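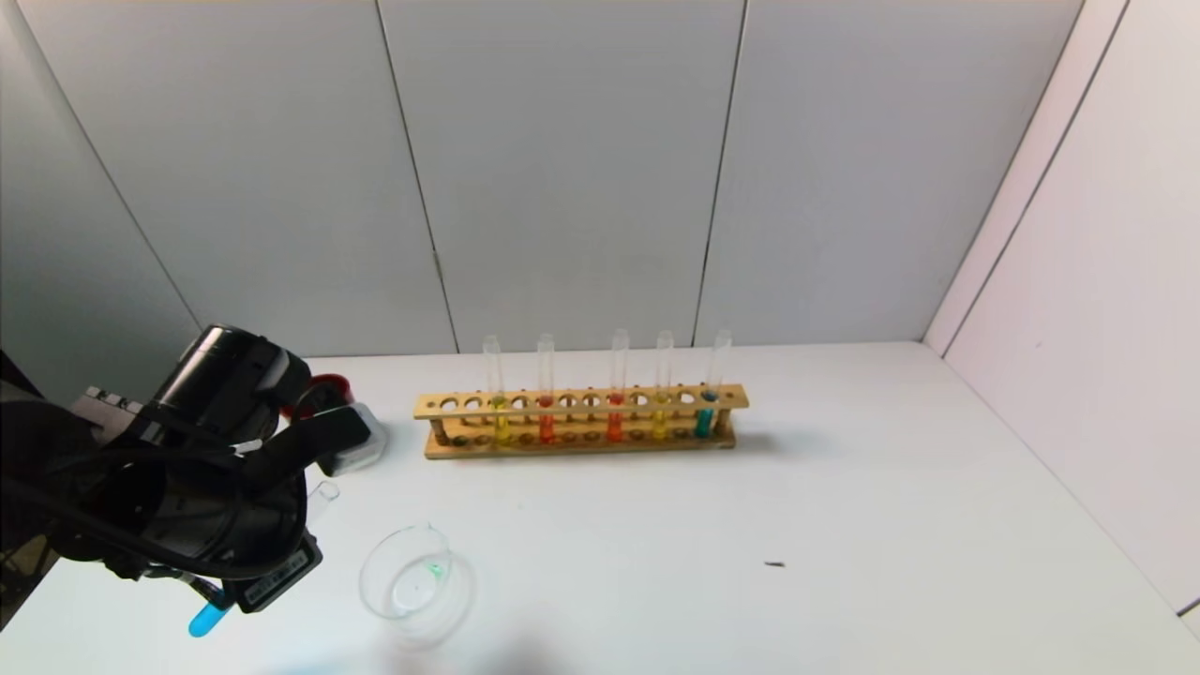
Hand-dyed yarn bleeding in a stranded mitten
I am knitting mittens in Jimberg 14, white with a hand-dyed blue. The swatch bled into the white on the first soak. The blue I want to keep is close to the bright blue liquid in the test tube, so a duller replacement is no use to me. Can the skein be fixed before I cast on? It was dyed in April with Rasstead acid dye, 11 grams of wool per small skein. 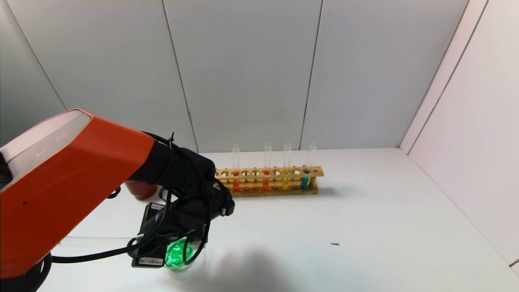
Answer 1
Probably underheated. Acid dye needs acid and heat together. Put the skein in cool water with a good splash of white vinegar, raise it slowly to just under a simmer, hold for 30 minutes, and let it cool in the pot. Rinse at the same temperature as the bath or it will felt. Repeat if the rinse still shows color.

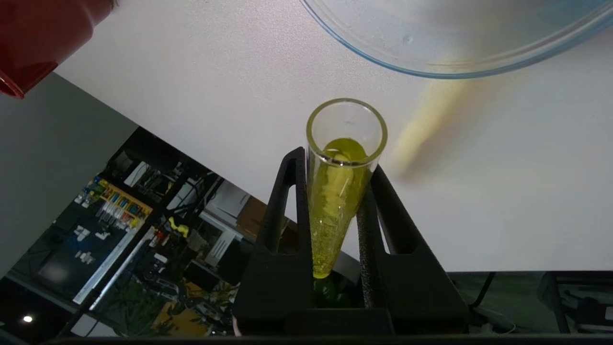 Page 2 of 2

Answer 2
Agree on the heat, but check the amount of dye first. Too much for the weight of wool will never all bind. Rinse with a little Dasano wool wash until clear, then reheat.

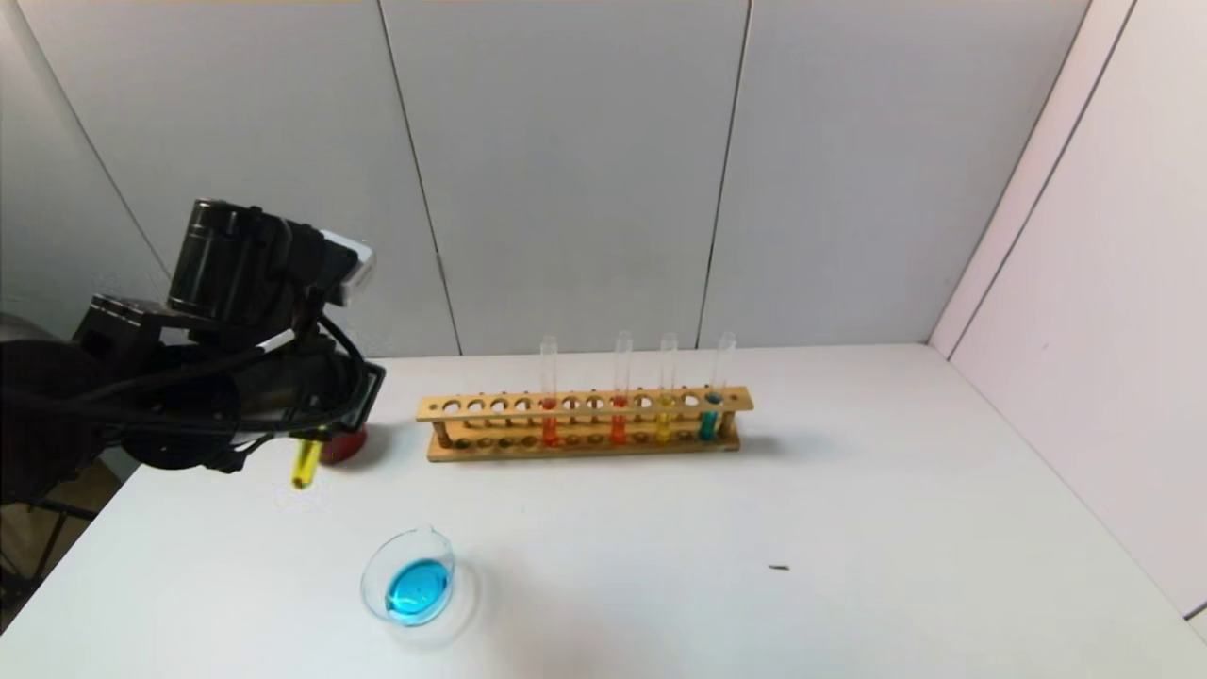

Answer 3
I had this with a Kubíček pattern and used a color catcher sheet. Worked ok. Around 435 yards, no pink. Mine was red though, and store bought.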